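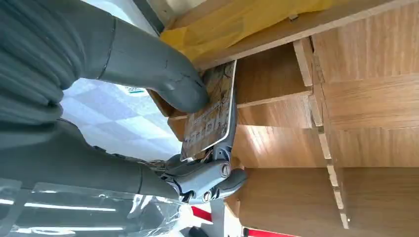

Agosto
Por Saeed Azimi

Tarjetas impresas Tasier, fondo crema

Tarjeta fina y rectangular, de esquinas redondeadas. La cara lleva líneas marrones y pequeños bloques sobre crema y beige. Se vende en paquetes de 50, sin funda, y cada paquete trae 3 tarjetas de repuesto.

Caben en los cajones Zarkden de 12 cm de fondo, de pie o tumbadas. Para limpiarlas basta un paño seco — nada de alcohol, que levanta la tinta.

Referencia 77. Los pedidos hechos antes del martes salen esa misma semana. También hay versión en gris, bajo encargo.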